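May, after dinner

Finished the last of the hand hemming on the Sumulau blanket this afternoon and then stood at the sink wondering why I'd left it so long. It only took two evenings once I had decent light. The fringe end is still uneven, so I'll trim it after the wash and not before, as I learned with the grey one.

Wound 14 skeins of the Veres wool this week. The colour is less green than it looked on the card, more like wet slate, and two of the skeins are noticeably finer than the rest. I've put those aside for the scarf, where it won't matter.

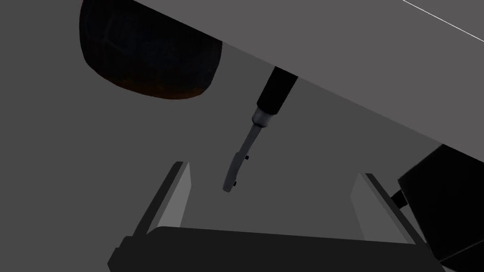
Grey on grey, with a bit of brownish orange.

Started threading the loom at 9 in the morning and got as far as the second heddle before I found a crossed end, ten threads back. Pulled them all out and did them again. The draft is the Clondier twill, which I've woven once before as a tea towel, but at this width the repeat doesn't land evenly at the selvedge. I could add four ends or just live with it. I'll probably add them – there's enough warp left on the cone.

The Huvus reed is on back order until next month, so I'm using the old 10 dent and sleying it double. It's a touch closer than I wanted. I wove a few inches of sample and it felt stiff, though the last one did too until it was washed.

My shoulder is sore again. Need to raise the bench.

Tomorrow: wind bobbins, ring the shop about the cotton, weave the header if there's time before lunch.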